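GAMES AND HISTORY
Handout 4: Building a playable past
September 2018

Reading for this session: the design notes for Kestitz (the extract in the course pack) and the opening chapter of the Landeg play-through.

1. Scope

Kestitz is a single-player game set during a dock strike in the port of Semidton. The player takes the part of a clerk who must decide which papers to copy, hide or hand over. The game was made by Gresa, a small studio. The script has 1,010 lines of spoken dialogue, of which 400 can be heard in a single play-through.

2. Sources and invention

The notes separate three kinds of material: recorded events, composite characters, and scenes with no source at all. A recorded event keeps its date and outcome. A composite character may say things taken from several witnesses. Unsourced scenes are allowed only where they do not change the course of the strike.

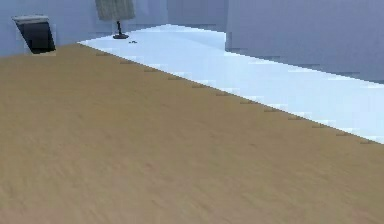

A reply in the course forum disputes this last rule: if the player cannot change the strike, the choices are decoration, and a film would have done the job at less cost. The same reply accepts that the clerk's own fate varies, but holds that this is a matter of plot and has no bearing on history.

Compare this objection with the distinction drawn in Handout 2 between outcome and experience. A fixed outcome does not settle what the player knew at the time of choosing. In the second chapter the clerk has 100 documents to sort and time to read few of them. Players therefore reach the same night with different information.

3. Points to note in the play-through

Dialogue timers. A silent clerk is treated as having given an answer.
Language. Dockers' speech is subtitled only after the player has met the interpreter.
The archive menu. Entries are limited to 500 words and give the source where one exists. 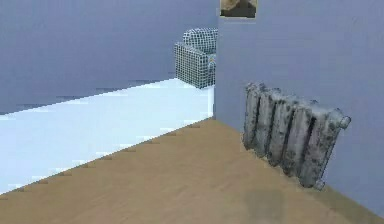

4. Written work

Choose one scene from Landeg. State which of the three kinds of material it belongs to and give your evidence from the archive menu. Then set out one change that would move it to a different kind, and what the player would lose by it. Length: 500 words, not counting references.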